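Bimanual kits > Hands and end effectors > Muvska two-hand kit, anyone running one?

Page 1 of 1

oradu
Posted in April, 14:10

We have had the Muvska two-hand kit on loan at the Grirnthorpe site and the loan ends soon, so I am writing up what I have before it goes back. The supplier is Droker. The kit is two five-finger hands, two wrist adaptors, the controller, the cable set and a licence for the teaching software. We supplied our own arms and table.

The task I have used for comparison is a small shop-style pick. Fruit goes into a yellow plastic basket one piece at a time with a single hand, then both hands take the basket by its sides and move it into an open-fronted wire mesh shelf with a wooden floor. It is a dull task, but it covers a round object, a long curved one and a two-sided carry, and those are the three things we get asked for.

Setup took me an afternoon per arm. The adaptor plates fitted without shims. The manual gives the wrong order for homing the thumb: do the rotation joint first, then the flexion joint, or the controller throws a limit fault and you start again.

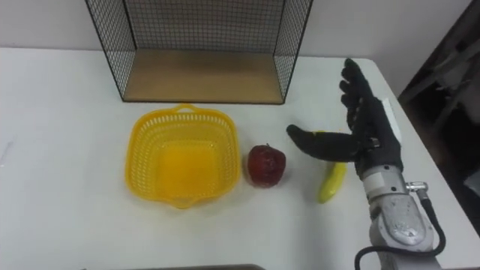
The apple is the easy one. Approach from above, thumb opposed, close to a torque limit and lift. The banana gave more trouble. The default grasp library treats it as a cylinder, so the fingers close square to an axis that isn't straight and it rolls on contact. I replaced the library grasp with a taught one that puts the thumb on the inside of the curve. Over 248 single-hand picks after that change I logged 2 drops, both bananas.

Things I don't like so far:

The gloves. They give decent friction but they hide the joints, and you lose sight of a finger that is lagging.
Cable exit at the wrist. It wants a proper clip on the forearm, and the kit doesn't include one.
Controller fan noise.
Software licence is tied to one machine. Moving it means an email to Droker.

Happy to answer questions while I still have the thing.

kessock_9
Posted 14:52

What is the cycle time on the carry? The Droker page only quotes single-hand figures.

oradu
Posted 15:05

40 seconds from first contact with the basket to both hands clear of the shelf. Most of that is the settle time I put in before the lift. It could be shortened, but I get a small twist in the basket if the two sides don't load together.

planerboard
Posted 15:31

I would question the whole approach. That basket has a handle. A parallel gripper with long jaws would hook it and place it with one arm, for far less money and with far fewer joints to go wrong. We do a similar placing job with a pair of Jurić grippers and haven't opened either of them since they were fitted.

oradu
Posted 15:48

For that basket alone, agreed. Our difficulty is that the containers change every few weeks and half of them have no handle. With grippers we were making new jaws each time. With the hands I re-teach, and so far that has taken less than an hour per container.

On reliability I can't argue. I haven't had the kit long enough to say anything about wear.

kessock_9
Posted 16:02

How do you do the two-sided grip? Force control on both, or one leading?

oradu
Posted 16:20

One leading. The left goes to position and holds, the right closes until it reads a set force, and then they are locked as a pair for the lift. I tried force control on both and they pushed the basket slowly sideways, each correcting for the other.

Thumbs go upright on the outside walls. The fingers curl in towards the front. I had them flat on the sides to begin with, but a perforated wall flexes and the force reading wandered. With the front supported as well, it is steadier. Load has been light throughout, an apple and two bananas at most, so don't read my numbers as a payload test.
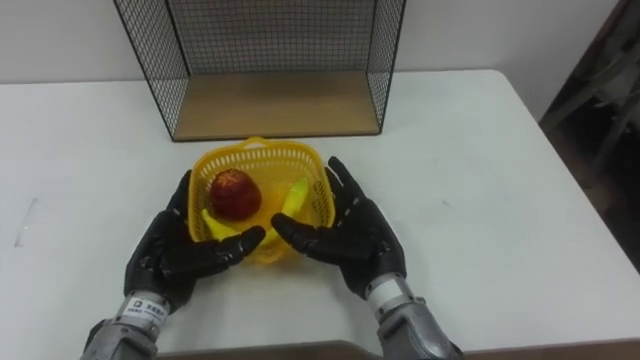
Tamara Jitaru
Posted 17:15

I'd be careful with the locked-pair mode. On our kit the lock is released when either controller drops a packet, and the released hand goes to its last taught pose, wherever the other one happens to be. We had it let go in mid-carry. Check which firmware you have. On ours there is a setting called "hold on loss", off by default, and it needs to be on for both hands separately.

oradu
Posted 17:33

Thanks, I didn't know about that. Just looked: on for the left, off for the right. I must have set it during homing and not repeated it. Changed now.

planerboard
Posted 17:41

A safety-relevant setting that is off by default and stored per hand is reason enough for me to send it back.

Tamara Jitaru
Posted 17:58

It's a poor default, I agree, but I wouldn't return the kit over it. Put it in the start-up script and have the script refuse to run if either value reads back wrong. The tendon tension matters more in the long run. Ours needed re-tensioning after roughly 400 hours and the ring fingers went first. The tool for it is a separate purchase.

kessock_9
Posted 18:06

Can you do the re-tensioning with the hand on the arm, or does it have to come off?

Tamara Jitaru
Posted 18:19

It has to come off, and the glove has to come off with it. Allow a morning for the pair, plus homing again.

oradu
Posted 18:40

That goes in my report, then. I will ask Droker for the price of the tool and whether it can be included if we buy. I'm also going to repeat the carries overnight with the hold setting on for both hands and a heavier fill. I'll post the log here before the kit is packed.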